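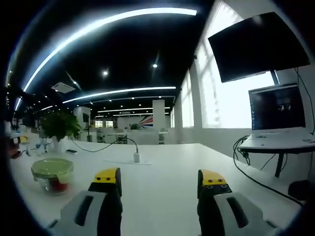
Wer einen Greifer am Tisch betreibt, hat früher oder später eine Glasdose darunter, die einen Sprung bekommt. Bei uns ist es im Juli passiert, und zwar beim Schließen auf eine Dose mit Schnappdeckel. Die Finger sind eigentlich für so etwas gemacht: gelbe Spitzen auf schwarzen Gliedern, dazwischen eine weite Öffnung, in die eine runde Vorratsdose passen soll. Trotzdem lief der Greifer nach dem Kontakt weiter zu, bis das Glas nachgab. Der Inhalt ließ sich aufwischen, die Splitter lagen bis unter den Schreibtischen.

Die Ursache

Im Protokoll der Steuerung stand eine Schließkraft von 200 statt des Wertes, den wir für Glas eingetragen hatten. Die Software Ovura setzt nach einem Neustart auf die Grundeinstellung zurück, wenn das Profil nicht ausdrücklich gespeichert wurde. Am Vormittag war die Stromversorgung kurz weg, danach hat niemand mehr in die Einstellungen gesehen. Dazu kam eine lockere Schraube an einer Spitze. Die Spitze gab beim ersten Kontakt nach, der Griff wurde als leer gewertet und der Antrieb drückte nach.

Tipps für den Alltag

Profil nach jedem Neustart prüfen. Wir haben den Wert für Glas auf einen Zettel geschrieben und neben den Arbeitsplatz geklebt. Wer den Greifer einschaltet, liest den Wert am Bildschirm ab und vergleicht.

Schrauben an den Spitzen nachziehen. Einmal pro Woche genügt, bei täglichem Betrieb besser alle 3 Tage. Mit der Hand anziehen, keinen Akkuschrauber nehmen. Wenn sich eine Spitze mit zwei Fingern verdrehen lässt, wird nicht gegriffen. Vorher den Stecker ziehen, Stopp in der Software reicht dafür nicht.

Zuerst mit Kunststoff testen. Eine leere Dose aus dem Kühlschrank tut es. Verformt sich die Wand sichtbar, ist die Kraft für Glas zu hoch. Erst wenn drei Griffe hintereinander sauber waren, kommt Glas auf den Tisch.

Nie am Deckel greifen. Ein Schnappdeckel hält den Deckel auf der Dose, aber nicht die volle Dose am Deckel. Immer an der Glaswand ansetzen, unterhalb des Randes.

Kabel aus dem Arbeitsbereich legen. Ladekabel wandern mit der Zeit in die Mitte des Tisches. Ein Finger, der in einer Schlaufe hängen bleibt, reißt das Ladegerät herunter und oft noch etwas anderes mit. Klettband an der Tischkante kostet fast nichts.

Wenn doch Glas bricht

Strom aus, Finger in Ruhe lassen, auch wenn noch ein Stück dazwischen klemmt. Erst danach die Finger von Hand öffnen und das Glas mit einer Zange herausnehmen. Die großen Teile einsammeln, dann mit feuchtem Küchenpapier über die Tischplatte gehen. Lebensmittel aus der Dose gehören komplett in den Müll. Die Schlitze in den Gehäusen der Finger aussaugen und mit einer Taschenlampe nachsehen, dort setzen sich feine Splitter gern fest. Zerkratzte Spitzen tauschen.

Ein Hinweis von Ea Nørgaard, die bei uns die Ersatzteile verwaltet: Spitzen immer paarweise wechseln. Eine neue und eine abgenutzte greifen schief, und dann rutscht auch eine Dose, die vorher problemlos gehalten hat.

Stand: 9. März 2025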